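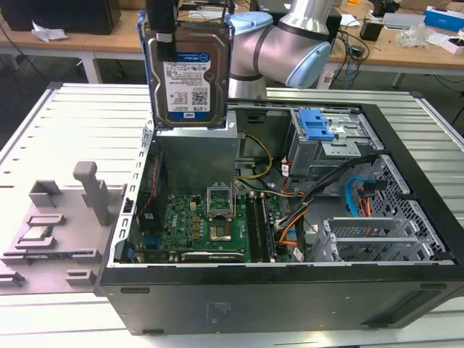

Home Abstract Methods Results References

3.2 Order of part removal

We took apart 34 desktop towers at the Brurkden site. Each was laid on its side with the side panel off, and parts were removed one at a time. Drives in plastic caddies were the quickest parts to free, with a median of 18 seconds (Figure 2). Graphics cards took about 30. Power cables were the main cause of delay – bundles that crossed the middle of the case had to be moved before the lower parts could be reached.

Processors and memory were logged separately, following Nijs and Panganiban. An open load plate with no processor in the socket was recorded as "CPU absent".

Figure 2. Open tower with a 1TB hard drive in its blue caddy held over the case. The CPU socket is empty and one memory module is in its slot.

Last updated: July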